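4.2 Where the cloth goes, and where it does not

Cleaning a window is usually filed among the simple household tasks, mostly by people who have not done it lately. Our participants had been asked to "do the window as you would at home," an instruction that three of our reviewers at Xiong thought too vague and that the participants themselves found perfectly clear until they reached the sill. Is the sill part of the window? The pilot group at Ternell split on this, and the split survived into the main study.

We coded 554 wiping episodes, which yielded 2246 separate strokes after segmentation. A stroke was taken to begin when the cloth met the surface and to end when it left it or reversed direction. Dabbing was coded separately. It is popular, and we have found no account of what people think it does.

Most strokes fell on the middle of the main pane, at a height where the arm is comfortable and the glass was never very dirty to begin with. The lower edge received less attention and the corners less again. Figure 5 shows work at the lower part of the glass.

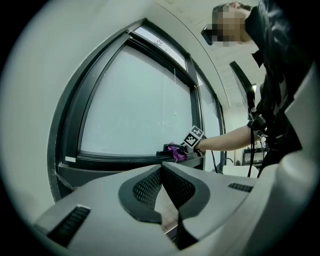 Figure 5. Wiping the lower part of the glass with a purple cloth, near the sill. Smudges and streaks are visible on the glass.

The neglect of the edges is partly a matter of cloth. A cloth folded flat covers a good area but stops short of the corner; a crumpled one can be pushed into it, at the price of leaving the rest of the pane to whichever folds happen to touch. Participants rarely refolded once they had started. Several who told us beforehand that they always fold into quarters were recorded with a wad.

Small upper panes were a further source of disagreement. In the Jultadix scoring sheet, which we adopted with minor changes, an upper pane counts as a separate surface and must be wiped to earn a full mark. Under that rule most episodes were incomplete, including the ones our own lab members had supplied in October as models of good practice. We kept the rule and withdrew the models.

Streaks were harder to score than missed areas. The Pukomwood scale runs to five levels, of which our raters used two, and they changed their minds when the sun moved. Section 4.3 therefore reports coverage only.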